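From the allotments: the great marrow question

Fri 2 December

The annual meeting of the Burkivis Lane Allotment Society lasted a little over two hours, which is shorter than last year and still longer than anyone had dressed for. The heating in the hall came on as we were putting the chairs away.

First, the waiting list. It now stands at 102 names, for a site with 12 plots left to divide. Mrs Govitz suggested we could halve some of the bigger ones. Everyone with a bigger one thought this needed more study. It will be looked at again in July, when half the membership is on holiday and the other half is watering for them.

Water took up most of the first hour. The tap by the lower gate will be turned off for the winter this weekend, so please fill what you need before then. The tap by the upper gate has been off since the summer, and we are told the part is on order. We were told this last year about a different part.

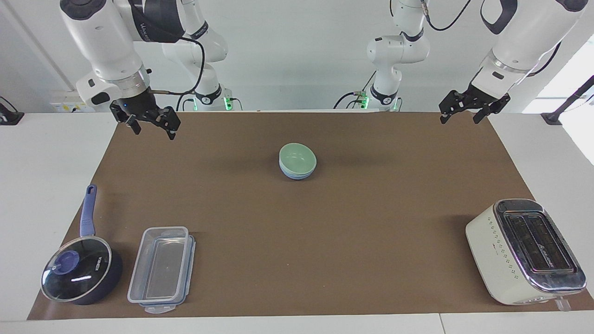
Then the marrows. As many of you will have heard, loudly, the heaviest marrow at the show was disqualified for having been grown on a plot in the next village. The rules say "grown by a member" and make no mention of where. After a long talk, in which the word "spirit" was used more than I have heard it outside a church, we voted to change the wording. From next year a marrow must be grown on our own ground. The cup stays with Pao-chu Wan, who came second by eight ounces and has already had it engraved.

Seed orders go in at the end of the month. Please write clearly. Last year one of us received enough swede to feed a small port, and is still leaving it on people's doorsteps. If you want the early potatoes, put down a second choice as well, as they always run short.

A word on sheds. Tuva, the elderly cat from number 2, has been shut in three of them since the clocks went back. Have a look behind the sacks before you lock up — she doesn't come when called and she doesn't complain until after dark.

Bonfires are allowed on weekday evenings only, and carpet does not count as garden waste. Mak has the spare gate keys, at a small deposit.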